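The Cup Beside the Bottle

By Iolanda Sales

My grandmother kept her drinking glasses behind a small curtain, and we were not permitted to touch them. They were for visitors. The family drank from plastic, and each child had a color. Mine was green. When I moved to Skisia at the age of 19, I carried the green cup in my coat, and I used it for toothbrushes until it cracked.

I tell this because I have spent most of November thinking about cheap tumblers, and people ask me what is interesting in them. A tumbler has no handle, no foot and no lid. It is difficult to make it badly. Still, in almost every house I visit there is one that everybody reaches for first, and another that stays at the back of the shelf for years.
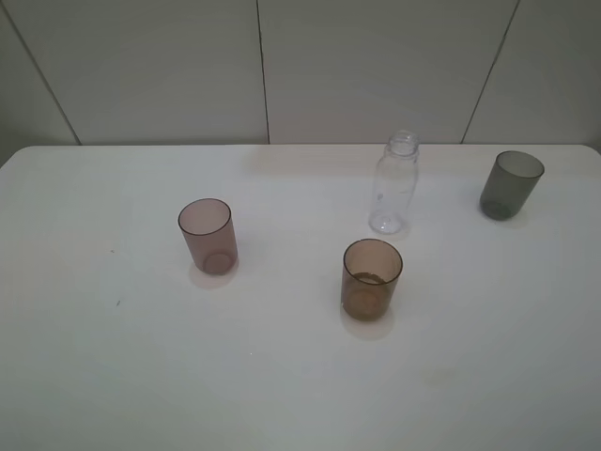 Color is the first reason people give me. In a shared kitchen it is also a practical matter, as you want to know which cup is yours without smelling it. But tinted plastic does something that painted plastic cannot do. The mauve-pink tumbler lets the white table come through its wall, and the base shows as a ring in a deeper pink. You can see how full such a cup is from the other side of the room. My mother would have liked this very much, with four children at one table.

Iolanda Tavares has sold kitchen goods in Clurkari for many years, from a shop so narrow that two customers must agree who will go out first. We share a first name and, I discovered, an opinion on stacking. She takes two tumblers from the shelf, puts one inside the other and pulls. If they come apart with one hand, she orders more. If they stick, she sends them back.

"A straight cup is nicer in the hand," she told me, "but a straight cup does not want to go inside its brother."

This is the old quarrel. A cup with sloping sides will stack in a tower and save a whole shelf. A cup with straight sides stands alone and takes its full place. Tavares has both kinds, and she says that people with small kitchens buy the straight ones anyway. 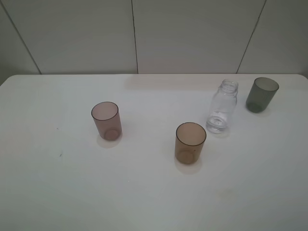

She keeps a notebook of what is returned and for what cause. The oldest page has 187 lines in very small writing. Many of them say only "too light." I did not understand this until she filled one for me and asked me to drink. When a thin cup is full, you hold it with care, and when it is nearly empty, you lift it too quickly and the last water goes up your nose.

From cups we came to bottles, because in Clurkari nobody of her age would put one on the table without the other. The bottle stays in the middle and the cups go around it. She fills hers from the tap in the morning and keeps the same one for weeks, until the cap does not close well.
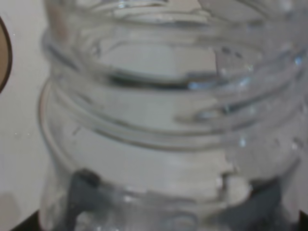 The thread is where she looks first. She runs a thumbnail along it, all the way around, and feels for a place where the nail catches. Dirt likes to sit under the ridge, and a cloth does not reach there. She uses an old toothbrush and a little baking soda, then rinses twice and leaves the bottle upside down, with the cap beside it and never on it.

My own kitchen was less well organized. After my visit I went home and opened the cupboard, and I found caps with no bottles and one bottle with a cap from something else. I spent the evening turning and trying. Some of them went half a turn and stopped, which is the worst kind, as you believe it is closed.
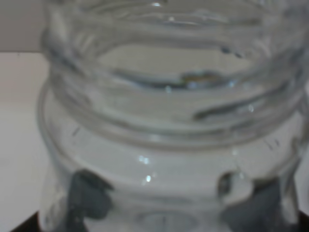

Photo: Mahrous

Tavares does not throw away a thing that closes. Under her counter there is a drawer for caps only, and customers come to look through it and pay what they think is right. A man once found the one he needed and bought nothing else, and she was pleased for the whole afternoon.

Before I left, I asked which cup she drinks from herself. She went behind the shop and came back with a gray tumbler that had lost its shine. The rim was rough on one side, so she turned it and drank from the other. Then she washed it, dried it with her apron and put it back on its nail shelf above the sink, where there was space for one.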